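5.3 Threats to validity of the solver comparison

We use cookies to improve your experience on this site. By continuing to browse you accept our use of cookies. Accept | Manage preferences

The speedups reported for Dralum over Pukis in Section 5.2 should be read with some caution, and we are less convinced by them than earlier drafts of this paper suggested. Dralum solves 35 of the 60 planning instances within the time limit and Pukis solves 13. Taken at face value the gap is large. We doubt that it says much about the clause-sharing scheme that Dralum was built to test.

Our first concern is the encoding. Every instance was translated to propositional form by Moroz, whose at-most-one constraints were tuned over several years against an early build of Dralum. A solver will often do well on formulas shaped by its own habits. Kuzmenko reran the Pukis column in October with a plain pairwise encoding and closed a good part of the gap on the smaller instances. On the larger ones the formulas grew too big to load, so the rerun settles nothing there.

The second concern is the choice of instances. The planning set contains whole families that differ only in the number of steps allowed. Once a solver has found the right branching order for one member, it tends to find it for the rest, and counting each member as a separate win inflates the score. Grouping by family leaves Dralum ahead, but by a margin that changes sign when the random seed is changed. We would not call that a result. Papers in this area, including two of our own, have claimed more on less.

Third, the time limit flatters solvers that simplify heavily at the start. Huamán's logs show Pukis still making steady progress on many of the runs marked as failures. Whether it would have finished we cannot say, and extending the limit after seeing the outcome would only swap one bias for another.

None of this touches the correctness of the answers. All unsatisfiable results came with proofs that the Pusetti checker accepted, and all satisfying assignments were replayed against the original plan descriptions. What remains open is whether clause sharing had anything to do with the difference. The ablation in Table 4 switches sharing off but leaves the restart policy that was designed around it, so the ablated solver is a weak opponent. A fair test would need the restart policy tuned again from scratch, on instances that are kept out of the final comparison. We have not done this, and we know of no published comparison of the two solvers that has.
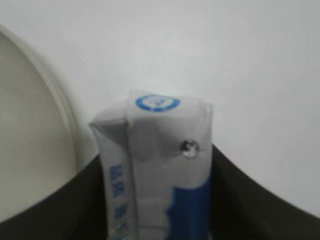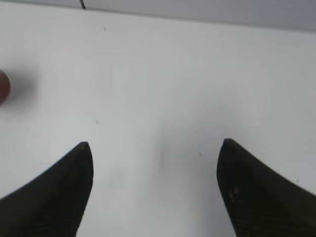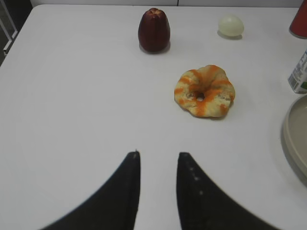

Figure 7. Wrist camera views of the gripper fingers; a white packet is held between them in the first view.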